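# Teaching the arm to tidy up, week two

Most of October has gone on one job: fruit goes in the small bowl, everything else stays where it is.
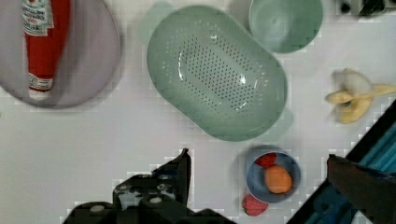
*View from the wrist camera, with the small bowl between the fingers.*

I drive the arm from the desk with a hand controller and it records what I do. One go at the task is one episode. I now have 147, of which I threw out two where I knocked the bowl and had to stop.

Strawberries are harder than the orange fruit. They are small and pointed, and if I close the gripper a bit too high they slip out sideways. I've started coming straight down and waiting a moment before I squeeze. It looks slow on playback but the grips are cleaner.

The ketchup bottle, the colander and the banana peel are there as clutter. I move them between episodes so the arm doesn't learn that the bowl is always in one place. For the first batch I forgot to do this, and the trained version reached for the same patch of table every time.

Farzad Vahidi, who wrote the recording software we use at Oltby, told me to stop correcting myself so much. His view is that a wobble followed by a good recovery is worth keeping. I had been deleting those, so I've gone back and restored what I could.

The wrist picture is blocky round the edges of the gripper. I've left the compression alone for now, as changing it halfway would mean two kinds of footage in one set.

The plan is to get to 547 episodes before training again. My best day so far was 98, and my thumb hurt afterwards. Next week I'll try starting with the bowl further back.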